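The Keypad Test

A week at Elstead with two grippers, one spreadsheet and a lot of dropped objects

Every maker of robot hands has a video. The hand picks up an egg. The hand picks up a strawberry. The hand threads a needle, if the company has raised enough money. I have watched a great many of these, and I have never once seen the take before the one they kept.

So when Elstead invited me to watch its people compare two grippers side by side in November, I asked for one thing: that I could stay for the bad attempts. Chunhua Wei, who runs the trials, said that would be most of them.

The two contenders are the Ernum, a hand-held gripper with soft padded fingers, and the Tang, which is stiffer, heavier and costs $800 more. You carry either one around like a power tool and do chores with it. Software records what your hand did, and later a robot arm is supposed to do the same. The sales pitch is that anyone can teach a robot this way. I wanted to know how well "anyone" can pick things up to begin with.

Small things are where it falls apart

Big, soft objects told me nothing. Both grippers handled a rolled towel, and so would a pair of salad tongs. The trouble began with flat, hard things lying on a table, where there is no edge to get under and the tips have to meet exactly where you think they will.

Wei's favorite is a little keypad. She likes it because it is thin and slick, and because pressing a button by mistake counts as a failure even if the pickup is clean. By midmorning the room was noisy, with people trying equipment in every corner, and the keypad was getting the kind of attention usually given to a bomb.
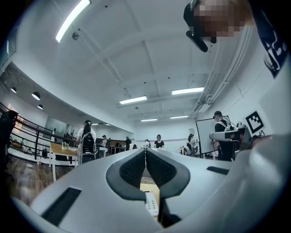 What the numbers say, and what they skip

Elstead logged 718 attempts across both grippers. The Ernum finished 85 percent of them cleanly on its share. The Tang did slightly worse, and Wei was careful to say she would not bet her lunch on the gap. Different people used the two tools for different lengths of time, and people get better at anything they do all day.

I have a bigger complaint. An attempt, in the Elstead log, starts when the fingers begin to close. All the hovering and second-guessing before that goes uncounted. I tried the Ernum myself and spent far longer lining up than gripping. Anyone planning to pay workers by the hour to do this should want that time in the spreadsheet. Wei agreed when I raised it. It was not in the spreadsheet when I left.

Zihan Han, who writes the control software, was more worried about what comes next. A person corrects a slipping grip without thinking. An arm running his Nullow controller repeats what it learned and, on a bad day, repeats the slip too. He showed me a run in which the arm closed its fingers 2 inches from the object, lifted nothing with great care, and set it down again. He keeps that recording for visitors who arrive too excited.

Would I buy one?

The Ernum, maybe, if the job were sorting light objects and I had somebody patient to do the teaching. The softer pads forgave my sloppy aim more often than the Tang did, and my wrist hurt less by the afternoon. I can't see what the extra $800 gets you. The Tang's brochure talks about strength, and strength was never the problem on that table.

I asked Wei when a stranger could walk in, pick up either tool and teach an arm to handle that keypad before going home. She thought about it for a while, then asked which keypad.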